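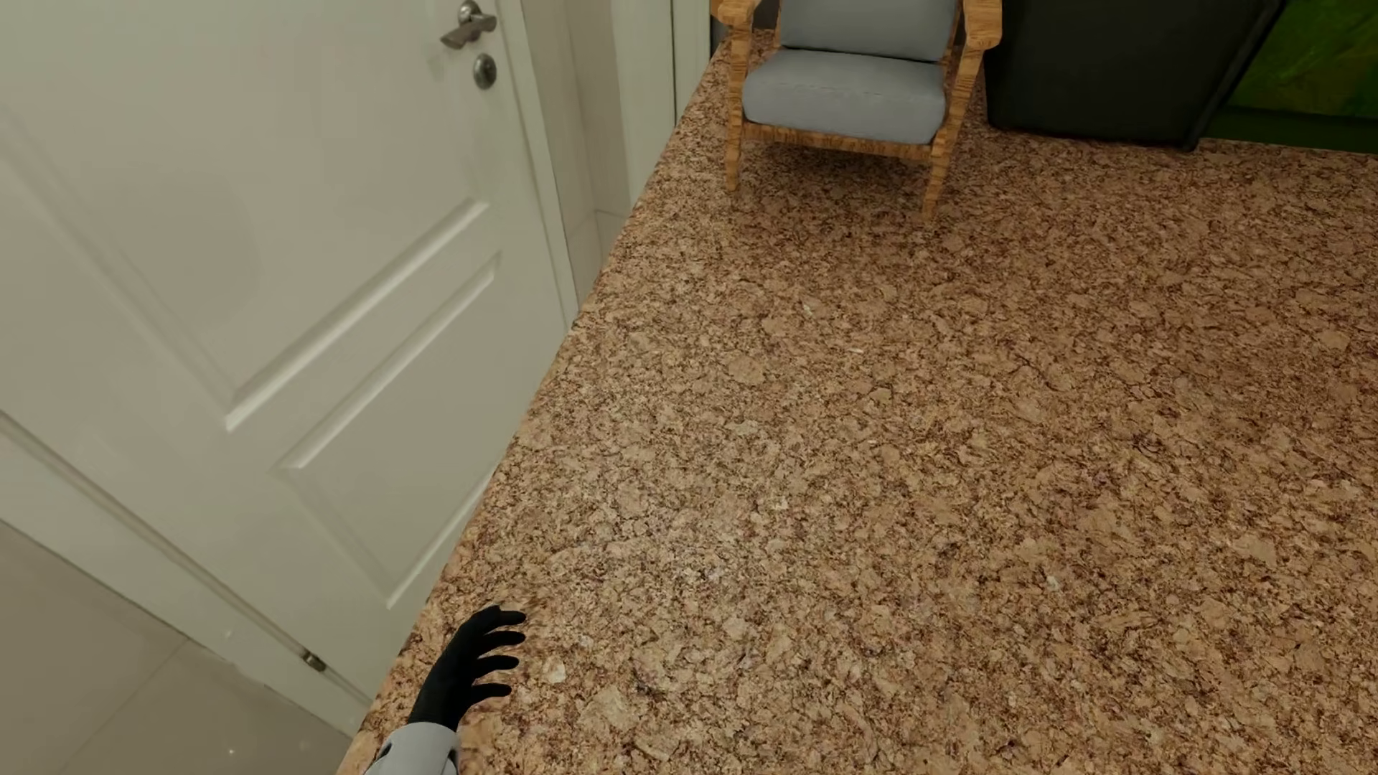
Mieke Van Leeuwen objected that the price paid per kilogram of dyed fiber says little about what a household earns, as it leaves out the days spent gathering and soaking. Her objection, raised when the first results were circulated in November, led us to recalculate all returns per day of labor. The revised values are used throughout this section.

The Lustivby association buys fiber from 80 member households in the hills above Nomthorpe. Purchase records covered 753 deliveries, of which 309 were dyed before sale and the rest were sold raw. Each delivery slip gives the weight, the grade and the name of the seller. Labor was not recorded on the slips and had to be estimated from diaries kept by 30 households over one full season.

Dyed fiber brought the higher return per day in most of the diary households, but the gap was smaller than the purchase prices suggest. Collecting bark and leaves for color took up much of the difference, mainly in households far from the stream. Michiels had expected distance to the road to matter more – it did not, because the association collects from the upper settlements at its own cost.

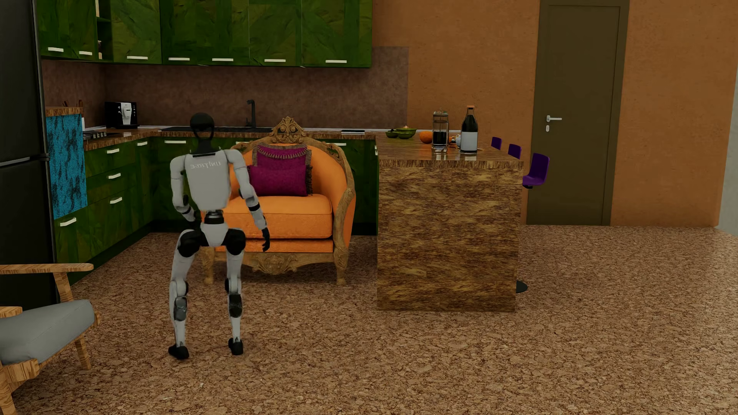
4.2 Grading and end use

Grading is done by hand at the Nalance store. Two members sort each delivery by strand length and evenness of color, and a third settles disputed bundles. Long, even strands go to weavers who make bags and wall pieces. Short strands go to braiders, who use them for cord and edging. The lowest grade is kept for stuffing and is paid at a flat rate.

Sellers reported that they did not always know why a bundle had been marked down. Wouter Michiels proposed fixing a set of reference strands to a board beside the scale, and this was done before the second round of purchases. Disputes became less frequent afterward, although the period is too short to treat this as a settled result.

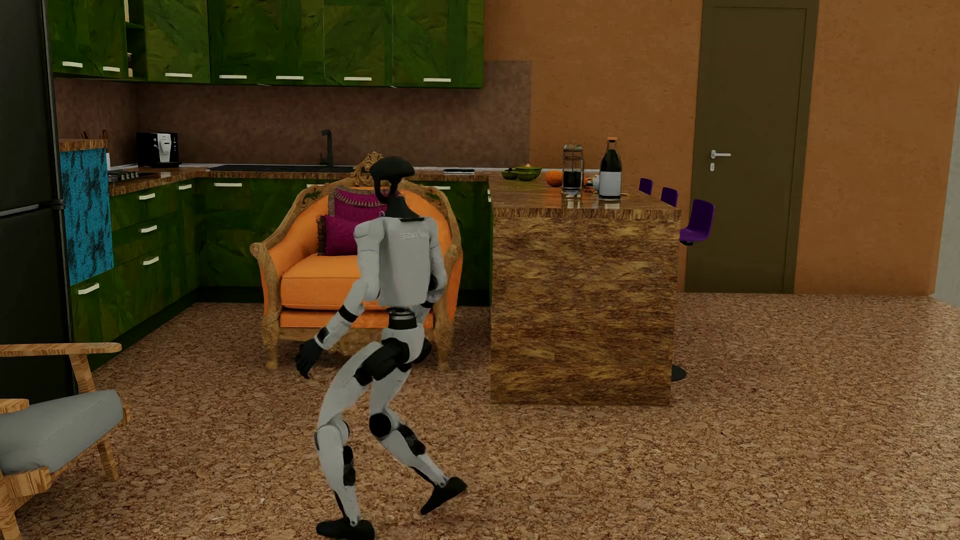 Figure 4. Demand for colored fiber depends on a small number of buyers outside the district. The largest, Van der Linden, orders strong single colors for the furnishing trade and rejects bundles with visible variation. Bright orange upholstery of the kind on the armchair in Figure 4 calls for one even shade over a whole seat and back, and small dye pots make such a match difficult from one batch to the next. Households that shared a larger pot – nine of those keeping diaries – had fewer bundles rejected for color, but they also waited longer to be paid.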